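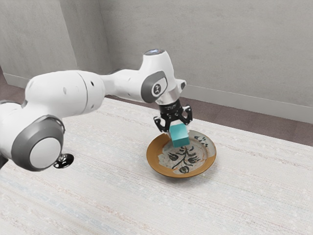 Projektbericht, Modul Lernende Systeme
Gruppe Pirden: Tsung-han Peng, Joni Heinonen, Tyyne Halonen
Betreuung: Pentti Niskanen

1. Aufgabe

Demonstrationen in der Simulation sammeln, damit ein Netz per Imitation lernt, einen Würfel auf einen Teller zu legen. Geplant waren 3.000 Episoden bis Ende September. Geworden sind es 1.561. Gründe siehe Abschnitt 4.

2. Aufbau

Ein Arm mit Parallelgreifer, ein Tisch mit Tischdecke, ein Teller, ein Würfel. Sonst nichts auf dem Tisch, das war Absicht, Ablenkobjekte kommen erst in der zweiten Stufe. Würfel blaugrün, damit er sich von der hellen Decke abhebt. Der Teller hat einen ockerfarbenen Rand und innen ein schwarzes Blattmuster. Am Anfang hatten wir einen einfarbigen Teller, Pentti wollte aber etwas mit mehr Struktur.

Startposition von Würfel und Teller wird pro Episode neu gewürfelt. Arm startet immer gleich. Gesteuert wurde mit der Space-Maus, Greifer auf/zu per Taste. Aufgezeichnet: Gelenkwinkel, Greiferöffnung, Kamerabild.

3. Ablauf einer Episode

Anfahren, greifen, anheben, über den Teller, absenken, loslassen. Die schwierige Stelle ist das Absenken. Der Würfel soll knapp über der Mulde sein, bevor der Greifer aufgeht – wer zu früh loslässt, bei dem springt er auf den Rand, und die Episode ist hin. Ein Versuch gilt als gültig, wenn der Würfel am Ende in der Mulde liegt und der Arm wieder frei ist. Abbrüche werden gespeichert, aber mit eigenem Label, nicht fürs Training.

Die ersten 100 Episoden haben wir komplett verworfen. Jeder hat anders gegriffen, Joni immer schräg, Tyyne von oben. Danach gemeinsame Regel: senkrecht von oben, Finger parallel zu den Seitenflächen. Regel steht im Wiki unter "Goltutgate" (so heisst unser Datensatz).

4. Probleme

- Skript hat bei vollem Puffer einfach ohne Meldung aufgehört zu schreiben. 2 Nachmittage weg.
- Kontakt zwischen Finger und Würfel zu weich eingestellt, Würfel rutschte beim Anheben. Reibung erhöht, danach ok.
- Bilder und Gelenkdaten waren zeitlich verschoben. Von Angus MacLeish gefunden, der eigentlich in der Nachbargruppe ist. Danke nochmal.
- Konzentration. Nach einer Stunde Space-Maus werden die Bahnen zittrig, sieht man in den Kurven sofort. Jetzt wird öfters gewechselt.

5. Stand

Training läuft, Auswertung fehlt noch. Erster Eindruck: Anfahren klappt, beim Absenken zögert das Netz und bleibt manchmal über dem Teller stehen. Vermutung: in unseren Demos sind dort zu viele Pausen drin. Tsung-han schneidet die Stillstände gerade raus und trainiert nochmal neu, Ergebnise kommen in den Anhang.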